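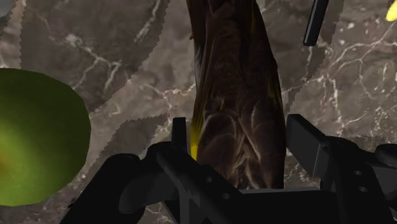
One reader on last year's panel wrote that she finished 246 pages of a bad thriller for us and would do it again, so long as the next one had a map.

## Readers wanted: Troritz crime fiction panel

Troritz is looking for unpaid readers for its new panel, starting in May. You'll get one unpublished crime or mystery manuscript a month and send back a report of up to 600 words.

- You must live in Australia and be over 18.
- No publishing experience needed.
- Manuscripts come as e-books or print. Print copies are posted from our Pleta office.
- You keep the print copies once the book is out.

To apply, email a review of any crime novel you've read lately, favourable or otherwise, with "Panel 268" in the subject line. Applications close at 5 pm on the last day of April.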